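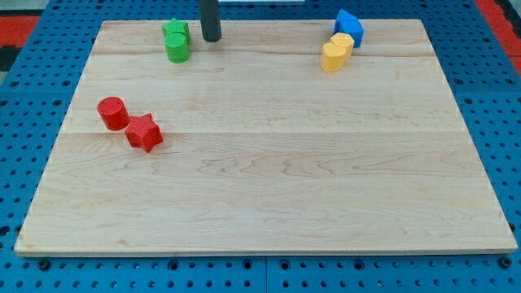

The toy library at Woka Hall reopens in November with 27 new sets on the shelves, most of them for children under five. Families asked for more shape and colour sets after the winter term, so we bought several from Sallis with the money left from the raffle. The blocks come in strong, plain colours, and the green pair, a star and a cylinder, is a good place to start with a child who already sorts by colour and is ready to look at shape. Put both in front of them and ask for the star.

Loans are for three weeks, up to 5 items per family. Membership is $60 a year. Please count the pieces before you bring a set back and write any missing ones on the card in the bag. Wipe blocks with a damp cloth, and don't soak them.

To book a pick-up time, see Kausar Abbasi at the front desk.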